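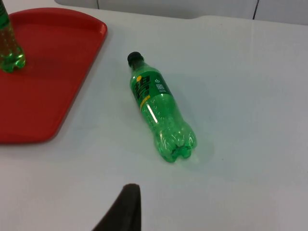 Horațiu Ene wrote to ask if the Pritora really learns a job after being shown it once, the way the maker's leaflet has it. No. We have sold the Pritora for a while now and have not seen it learn anything worth having from one showing.

Pritora Hand-Teaching Set
Maker: Clandmont
Sold and supported by Baltdale
Page last changed January 18, 2020

What it is

A leader arm, a follower arm with a two-finger gripper, a wrist camera, a foot pedal and the recording software. You hold the leader and the follower copies you. Press the pedal and it records joint positions, gripper opening and the wrist video until you press again. You can also let go of the leader, switch the follower to free mode and push it around by hand. We'd call that second mode a convenience. Your own sleeve ends up in half the wrist video, and whatever you train on it will have learned something about sleeves.

What the leaflet says, and what we found

"Anyone can teach it." Anyone can drive it, after an afternoon. Teaching is harder. Chaiwat Sitthichai recorded a set of 34 demonstrations for us on a simple job, putting green soda bottles upright on a red tray, and we threw out 8 of them. In some he had stopped to think with the gripper hovering, and the software dutifully records hesitation as though it were part of the job. The trained result hovered too.

"Works with everyday objects." Some of them. Clear green plastic is a fair test and we wish the maker used more of it. A bottle on its side on a white table has pale edges and bright streaks that move whenever the arm does, and a ribbed body isn't a nice thing to grip. If your parts are matte blocks, expect an easier time than ours. If they are shiny or see-through, ask us for a trial before you pay.

"Natural feel." The leader is light and a little sticky at the wrist. There is no force feedback at all, so you don't feel the fingers close. You watch. Danang Entili got used to it and now prefers it – I haven't and don't.
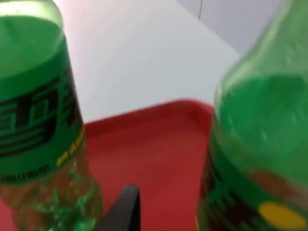 Wrist camera, tray job: a bottle to each side, one gripper finger showing at the bottom.

The wrist view

Have a good look at it before ordering. Up close, a bottle fills a large part of the view and runs out of it at the top and bottom, and anything moving goes soft. Labels that are perfectly clear to you across the table may be a smear to the camera. The finger stays in view, and we count that as useful when lining up. Still, we would not run the set on the wrist camera alone. The software takes a second camera and the set does not include one. It should.

Practical matters

Reach of the follower is 190 millimeters less than the leaflet's drawing suggests once the gripper is fitted and pointing down. Put the tray and the objects on the table and measure before you bolt anything in place.

Keep the background dull and the lights fixed. Move the objects between recordings, and vary how they lie. Krystyna Duda's first set had every bottle starting from the same place, and the arm went to that place forever after, bottle or no bottle.

Recordings are saved in an open format. We had doubts about this claim too, and it holds up. You can trim the ends, delete bad takes and train with other tools if you don't care for Clandmont's. We mostly don't.

The arms need 2 power outlets and a steady bench. A folding table shakes, and the shake is in the video.

What you get

Leader arm with clamp
Follower arm with base plate and gripper
Spare pair of fingers, black
Wrist camera, fitted
Foot pedal (the cable is short)
Recording software, no yearly fee
Printed manual, reliable up to the chapter on training

Not included: second camera, computer, table clamps for the follower, trays or any other props.

Who should buy it

Labs and workshops that want to collect demonstrations by hand and look at every one of them afterward. It does that job well enough, and the arms have held up. If you want a machine to unpack after lunch and leave alone with a job by evening, we would sooner you kept your money.

Known faults

The pedal sometimes registers twice, which leaves you with a recording of nothing followed by no recording. Watch the light. The maker promised a fix in June and we are still waiting for it.

Trials and questions

Trials are held on our own bench at the Au office, with your objects. Bring the awkward ones. Ask for Kenneth Pollock, and tell him what surface the objects sit on at your end.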